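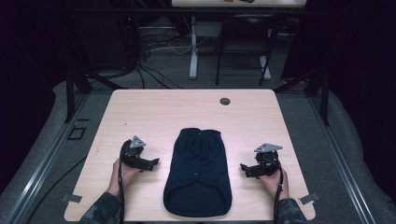
2 min read

The Last Match at Farska

Anežka Kuruc had worn number 16 for Storalo since the club was in the fourth division. In November the doctor looked at her knee and told her to stop. She answered that there was one more game, against Fasent, and that she would stop after it.

There were 700 people at Farska that evening, and the wind was coming from the river end. Fasent scored early, from a corner which our goalkeeper should have caught. After this they sat back and wasted time with every throw.

"Let me on," said Anežka at half-time.

"Not yet," said Mac Giolla. He was chewing the string of his whistle, as he did at training.

He waited until there were 7 minutes left. She ran on slowly, with the bandage under her sock, and took her old place on the left side. The first ball she lost. The second she lost also, and somebody behind the bench laughed.

The third came to her from a bad clearance. She did not try to run with it. She looked up once and hit it — low, across the wet grass — and it went in beside the post.

"One each," said Mac Giolla, to himself. Then he shouted at everybody to get back, get back, and she was already walking to her position.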